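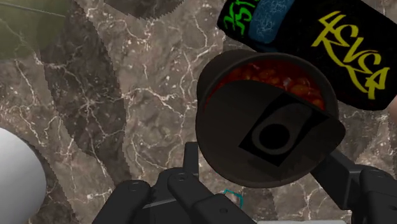 Diary > Family notices > Drafting log

7 Apr 2026 – Notice for Terkier, second draft

Received the revised particulars from Mostafa Younis at 9:15. The service has moved from the chapel at Hornbridge to the hall at Medve, same hour. Changed it in the death notice, the funeral notice and the order of service. The printer already had the old order of service, so I rang and had it pulled before plates.

The notice runs to 1,122 characters against a limit of 575 at the standard rate. Options are to pay for the second block or cut. The family prefers to cut. Removed the list of postings before Ninovora, the bowls club offices and one of two sentences on the apprenticeship. Kept the trade (fitter and turner), the years at the rail workshops and the surviving relatives in full. Grandchildren are in birth order, partners in brackets. Great-grandchildren are given as a number only, at the daughter's request.

Two points still open. The death certificate gives the birthplace as Medve and the baptism entry gives Ninovora. Chrysoula Tsolakis is checking the parish register and expects to have the page by tomorrow. Until then the notice reads "born in the district". The second is the spelling of the middle name, which has one L on the enlistment papers and two on everything after. Using two.

Age recalculated from the certificate. The first draft had it a year high – I had counted from the year alone and missed that the birthday falls after the date of death. Corrected in all three documents.

Donations line: the hospice asks for its full registered name and no account details in print. Amended.

Order of service is now 26 copies short of what the hall seats. Left the print run as it was. The longer obituary for the district newsletter is separate and can go to 3,000 characters, so the cut material goes there. Filed it with the February correspondence.

Proof due back at noon.

Last updated: 4:40 pm, proof returned with one comma changed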